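Comparing fingertip pads on a hand-held gripper

March 24, 2026

If you have a hand-held gripper and more than one set of pads for it, you have probably wondered which set to leave on. I spent a good part of March finding out, and I enjoyed it far more than I expected! What follows is the method I settled on. It needs a table, some kitchen things and a bit of patience.

I compared two sets: the blue ridged pads from Joveck and a smooth pair from Trovholm. Both fit the same jaws, so a swap only means undoing a couple of screws.

What you need

The gripper with its camera already fitted and working
Both sets of pads
A small screwdriver
Bowls, basins, plates and cups from the kitchen, the more mixed the better
A notebook, or a spreadsheet if you are tidier than me

Step 1: Get the jaws even

Close the jaws slowly and look at where the pads meet. They should touch along their whole length. If one tip arrives first, loosen its screws, nudge it and tighten again. Open and close the jaws a few times, then check once more. I skipped this on my first try and had to throw away 30 grasps, all of them leaning the same way.

Step 2: Choose a real table

Please don't clear everything off and test on a bare bench. A lived-in table is where grippers get interesting - patterned cloth, shiny metal, things standing close together. You want the camera to deal with all of that while the pads do their job.

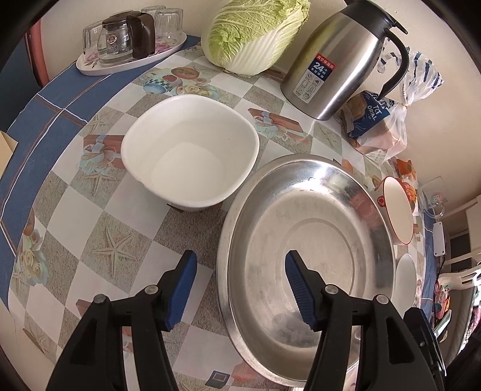
Rims are the best place to begin. A broad steel rim and a rounded ceramic one ask for very different things from a pad, and you can feel the difference through the handle straight away. Take hold of the rim with one jaw inside and one outside, squeeze gently, lift a little way and put it down again. Keep to the same spot on the rim for both sets of pads.

Step 3: Do the runs

I do 12 lifts per object, then change the pads and do another 12. Write down a slip the moment you feel one, even a tiny one that sorts itself out. Those small slips taught me the most. On polished steel my ridged pads held well when they met the rim squarely, but they crept when I came in at an angle. The smooth pair didn't mind the angle so much, though they wanted a firmer squeeze.

Wipe the pads between objects. Kitchen things leave a film, and it builds up quicker than you would think.

Step 4: Look back through the footage

I use Goel to play my recordings at low speed, with Ritport open beside it for the jaw opening. Look for the moment of contact and see if the object turns before it lifts. Turning usually means you were off to one side. Shiny basins are lovely for this and also a pain, as reflections can hide the edge you are trying to follow. Move the lamp and try again.

Which set stayed on?

The ridged ones, for now. Most of what I pick up has an edge of some sort, and the ridges give me a nice sure feeling on ceramic. For thin plastic I would go back to smooth. I have 7 objects left on my list, mostly lids, and I'll add the results to this page when they are done.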